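August
By Rosalind Whitfield

The Vavow Round Tablecloth

We have been selling table linen at Jasilari long enough to know that most people buy a tablecloth in a hurry, usually with guests already on the road, and then live with it for years. So when Tamunoemi Eze brought us the first samples of the Vavow, we took our time with it. We washed it, ironed it, forgot it in the dryer overnight and washed it again, and I have to say it came out looking better than I did!

The Vavow is a plain-weave cotton and linen blend with a narrow hem and a soft, heavy drop. It is cut as a true circle, 106 inches across, and that takes it nearly to the floor on most small dining tables. If you like a shorter drop, Tamunoemi's workroom will hem it for you before it ships - just put the height and width of your table in the order notes, and please measure twice (I once sent in the size of my kitchen door by mistake, so I speak from experience).

It comes in Chalk, Gray, Moss and a warm brown we call Igwe. Gray has been the favorite by a long way this summer. It goes with white plates, blue plates and the mismatched ones from your grandmother, and it forgives a drop of gravy much more kindly than Chalk does.

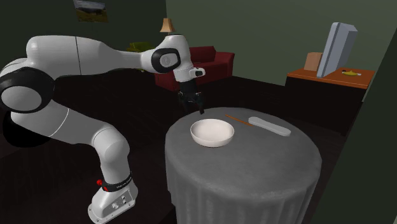 A gray tablecloth on a round table, over a dark wood floor.

Wash it warm with similar colors and take it out of the dryer while it is still a little damp. A quick press along the hem is plenty. It will shrink slightly the first time through, and we have allowed for that in the cutting, so don't worry if it seems generous when you open the parcel. Red wine wants cold water and some patience.

Matching napkins are sold in sets of 3 under the Fuleck name, and yes, people do ask why not four - they are woven on a narrower loom and that is how the cloth divides. Two sets will see you through a family supper.

Item number 985. Orders over $100 ship free, and returns are welcome on any cloth that hasn't been hemmed to order.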